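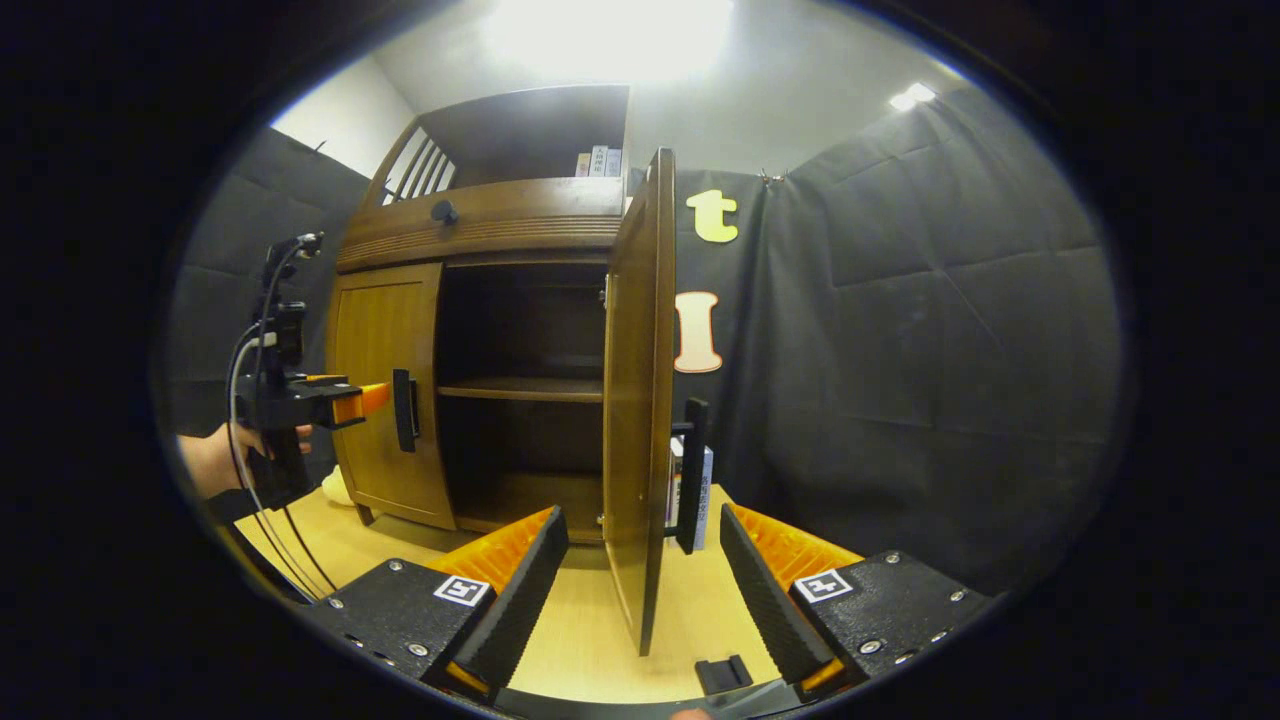
Re: Small tabletop cabinet, keep the slats or take them off?

Forum: Small Storage and Desk Furniture
Page 1 of 1

touran_g
Posted Monday, 7:40 pm
I picked up a small wooden cabinet to sit on the table in my study. Honey-brown finish, open shelf on top with slats at the sides, a grooved drawer front with a round black knob, and two doors underneath with black bar handles. There's one shelf inside behind the doors. I paid 80 dollars.

It holds three small books up top so far. What I can't settle is what goes where. I want stationery, tea and a few little boxes in it, and I don't want to open both doors every time I need a pen. Also, has anyone removed slats like these? They look nice but I think they make it harder to get books out.

haldane_n
Leave the slats alone. They keep the books from sliding off the side. If you take them off you'll be buying bookends within a week, and you'll have holes to fill.

Tea behind the doors, lower space. Pens in the drawer.

Innes Imrie
I disagree about the tea. Mine picked up a varnish smell when I kept it in a closed cabinet that size. It took roughly 10 days with the doors open before I could use the inside for anything you eat or drink. Put paper in there and keep the tea in the kitchen.

haldane_n
Tea in a tin with a tight lid is fine. I've used Heno tins for years and never had that problem.

touran_g
I have two tins, but they're tall. I'd have to measure against the inside shelf. Does anyone know if these shelves usually lift out?

dalgleish
Depends on the maker. On my Niven the shelf sits on pins and lifts out. On my sister's it's glued. Push up on it from below with the right door open and you'll know.

I'd put the boxes on the open shelf by the slats on the right, where you can reach them, and keep the inside for things you use once a month.
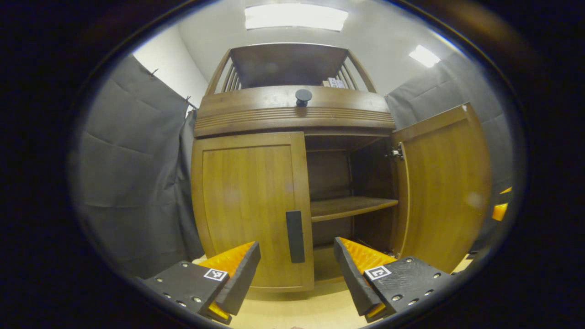

Angus Hepburn
Boxes on an open shelf collect dust, so I'd go the other way. Books and one box up top at most, everything else behind the doors. And stick felt dots where the doors meet the cabinet. Bar handles like those get pulled hard and the doors bang.

touran_g
Felt dots are a good idea, thanks. The right door is the one I'll use most. I'll check the hinge screws while I'm at it.

Innes Imrie
Use a hand screwdriver on those. Small hinges strip easily.

dalgleish
Agree with Innes on that one. Still don't agree about the tea.

touran_g
Slats are staying. I'll try the shelf tonight and measure the tins.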